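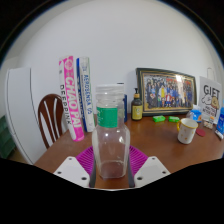 Lidded jar at the desk, held between the two fingers.

From: Tadeo Insaurralde
To: the chores list
Subject: Re: Jars, again

Rania, you asked on Wednesday whether anyone could say plainly where things stand with clearing a desk. I'll try, going by what I've seen of the Leite trials and my own tinkering in the garage.

> Rania Sleiman wrote:
> My question is a simple one. My mother is 82, her hands are
> bad, and her kitchen is full of jars. Husberg's sales people told
> me a machine will be tidying her bench "within a couple of
> years". The fellow from Zondau said the same thing when I was
> still at Carkberg, and that was a while back. Can any of them pick
> up a jar, put it where it belongs and not knock over the rest? And
> can any of them get the lid off?

First part: yes, picking up a jar mostly works. Two flat fingers with a strip of something grippy on the inside will hold glass well enough. A jar with flat sides is a bit kinder than a round one if you come at it square to a face. Come at it on a corner and it wants to twist. Clear glass is still a nuisance for the cameras, so I've been aiming for the label or the lid, and a white lid against dark clutter is about as good as you'll get.

Putting it where it belongs is where I'd be careful with anything Husberg tells you. Look at what's on that desk: a mug, a pump bottle, a framed group photo, a card, two shuttlecock tubes standing up at one end. A person reaches over the lot without thinking. A machine has to plan a path around every item, and tall light things like those tubes go over if the wrist so much as brushes them. Then there are the little packets lying flat. Two stiff fingers are poor at anything thin on a hard surface. You and I slide it to the edge with a fingertip, and I have yet to see that done reliably outside a rehearsed demo.

And where does a jar belong, anyway? With a bit of liquid left in the bottom, does it get rinsed, recycled or put back? I'd have to ask the owner myself.

The Leite people ran 600 pick-and-place goes with jars and bottles last winter and counted 432 as clean, meaning nothing dropped and nothing else touched. I thought that was an honest way to count. It's also nowhere near good enough for your mum's kitchen.

On lids: no, not with one arm. You need something to hold the jar while something else turns. I've had a go with 2 arms, and a ribbed screw lid done up finger-tight came off after 15 minutes of fiddling with the grip force. One done up by my brother-in-law didn't budge, and the jar started to turn in the other gripper before I stopped it.

For now I'd spend the money on a rubber lid gripper and one of those under-cupboard openers from the hardware store. If Husberg wants to bring a unit round, let them, but ask them to do it on her bench as it is and don't tidy up first.

Does anyone here have numbers for the newer Zondau wrist? I've only seen the brochure.

Tadeo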